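ok kitchen thread because I've been at this since 7 and need to complain to someone

moving day is in December and we are NOT ready. packed the pantry twice. unpacked it once becuase the tea was at the bottom

new place is in Sikdale, Shufen Mao found it, all credit to her. old tenants left the kitchen mostly fine. mostly

so the cupboard fronts. plain flat ones, no handles, you push the edge and it's meant to pop. half pop. the other half you stand there pushing like an idiot

went in today with a bucket and a stack of rags to wipe everything down before our stuff goes in. figured one hour. ha

did the insides first. shelf liner in the tall one was stuck down with something evil. kettle water and a butter knife, 20 minutes, still a bit tacky in the back corner. leaving it. it can be where the slow cooker lives

then the fronts. all that flat pale grey. looks clean from the doorway, then you get up close with a damp rag and start wondering what colour it's supposed to be
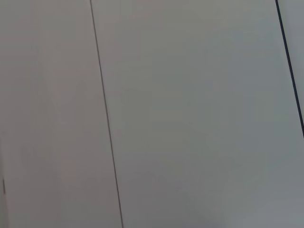

anyway the gaps are the worst part. too skinny for a rag, too skinny for a toothbrush. ended up folding a bit of old flannel over a bank card and running it down each one. works a treat but my card's a bit worse for wear

Zhiqiang Du reckons use a pipe cleaner. Zhiqiang Du is welcome to come round and do it

also tried the Hukstead spray from under our sink, the one in the big bottle. streaks. streaks everywhere. went back to dish soap and warm water, then a dry cloth straight after, much better

do NOT use the green side of the sponge on matte stuff. learned that in the last rental, there was a shiny patch by the stove the size of a saucer and I spent the whole lease hanging a tea towel over it

measured for the drawers while I was there. 700 deep bench, so our cutlery tray fits with room behind it for the rolling pin and the weird long tongs

bin won't fit under the sink though. pipe's in the way. will look at the Jesar pull-out one but it's 122 bucks for a bin. a BIN

lunch was a muesli bar on the back step

boxes so far: 6 done for the kitchen. pots, plates, other plates, baking, spices and one that just says MISC which is going to haunt me

spices tip - put the jars in a muffin tin, tea towel over the top, glad wrap round the whole thing. Shufen's idea. no rattling, and you can see what's what when you take the towel off

still to do: rangehood filter (soaking in the laundry tub, water is a colour I won't describe), top of the fridge gap, whatever is behind the kickboard. dropped a screw back there and heard it roll for a long time

oh and if anyone has a spare key safe, the code one here is stuck on 1223 and won't reset. agent says she'll get onto it, said that last week aswell

right, going back in with a torch for the kickboard. if anyone local has moving boxes going spare, the tall book kind, I'll come and grab them tonight, any time after 6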